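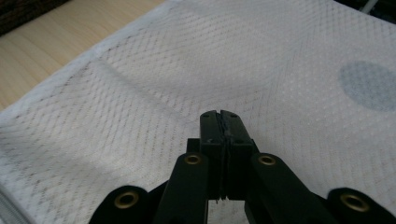 A Morning at the Daltgate Chemistry Open Day

Print | E-mail

Oct 3, 2025

I've wanted to see inside the Solheim building ever since I moved to Daltgate in August, so when the open day came up I was at the door before it was even unlocked (with a muffin, which I had to finish outside, fair enough).

They split us into groups of 17 and gave everybody safety glasses. Mine kept sliding down my nose the whole morning! Our first stop was the water lab, where they test samples from wells all over the county. The guide said they ran 2,004 of them last year, mostly for nitrate and hardness. We each got a strip to dip in a cup of tap water and a color card to match it to, and my whole row argued over whether ours was pink or more of a salmon.

Then it was upstairs to the dye room, my favorite by a mile. They make small test batches of a blue called Grerkasik, and there was a wall with 64 little jars going from almost white to nearly black. I asked what makes one blue darker than the next and got a long answer about particle size. I followed maybe half of it, but I loved how much the guy cared.

The chromatography table was mobbed with kids, so I waited a good while for my turn. Marker ink on a coffee filter, basically, and I still think it's great. My black marker had purple in it, and a streak of yellow too.

One grumble: the talk on Fedeck, their new cleaning solvent, was in a tiny room with eight chairs. I stood in the hall and caught about every third word. The slides looked good, and I picked up the handout on my way out.

Parking is free behind the building, but the lot fills up early. The coffee cart only takes cards.

Print | E-mail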